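Yaqin Gu
Thread: one bed, one green sheet, and where the AC remote goes 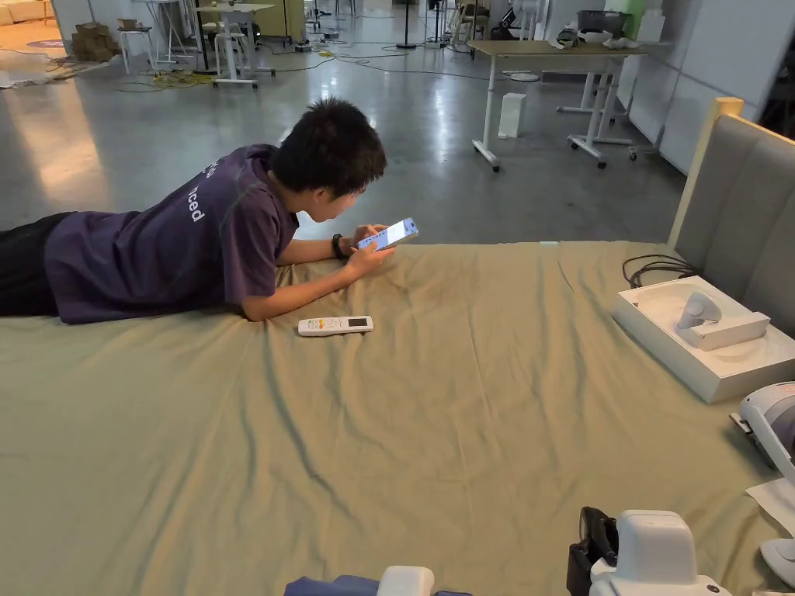
Thread last edited in July, 11:40 pm

Doing this as a thread so I can find it later. It's about the bed in the back room, which we finally finished setting up, and the sheet that goes on it. A few of you asked about both.

The headboard first. Grey upholstered panels, light wood around them. I wanted a tall one because people in this family lean on the headboard to read and a short one gets you in the shoulder blades. I looked at two at Wistham and one at Gravton and bought the Gravton one. It was under $500 with delivery.

Assembly took an evening. The instructions have you attach the headboard last. Don't do that. Stand it against the wall, bolt the side rails to it, then do the foot. If you do it in their order you end up holding the whole thing up with your knee.

The bag of bolts had 3 left over. I checked every joint twice and it's solid, so I taped the extras to the back of the headboard in an envelope.

The sheet is olive green, from Claslow. I was after something that wouldn't show every mark the way our white ones did. It does wrinkle. Lie on it for a minute on your elbows with your phone and you've got creases all the way across. I don't iron sheets and I'm not going to start.

It's a flat sheet. The fitted one in this color was sold out in our size and the store couldn't say when it would be back. Flat is fine if you tuck the foot end deep and leave the sides alone until you've smoothed the middle. It still works itself free by the weekend.

Washing: cold, with towels in a dark color the first two times. Some green came out in the first wash and a little in the second. After that the water ran clear. Low heat in the dryer and take it out before it's fully done.

They say 200 thread count on the package. I can't tell the difference between that and the one we had before, which claimed a lot more. It's less slippery, which I like. Blankets stay put.

Now the remote. It's the white one for the air conditioner and it lives on the bed. I've put it on the shelf, on the windowsill, and in a drawer, and every time it's back on the sheet by the evening, right next to whoever is on their phone.

I bought a stick-on holder for it. It's meant for a smooth wall. Our wall has texture and the holder was on the floor by the next morning. I'm not putting adhesive on the fabric panels, and the wood strip at the edge is too narrow for it.

What I'm trying next is a small pocket that hangs over the side rail. Mitsotakis-Vlachou makes a plain canvas one. If it holds the remote and a charging cable I'll be happy with it.

On that subject, cables. They end up coiled at the foot of the headboard, and then they drop down the gap behind the mattress. I pushed a rolled towel into the gap and it's stopped most of that. A strip of foam would look better.

Boxes and trays from new things also collect on this bed. It's the biggest flat surface in the apartment so I get it. My rule is everything off before dinner so the sheet can be straightened once, in one go.

Someone asked if the bed is too big for the room. Yes, a bit. The closet door opens most of the way. The old bed was from 2002 and sagged in the middle, so I'll take it.

Still to do: lamp, the pocket for the remote, a second sheet so this one can be in the wash. I'll add to this when the pocket comes.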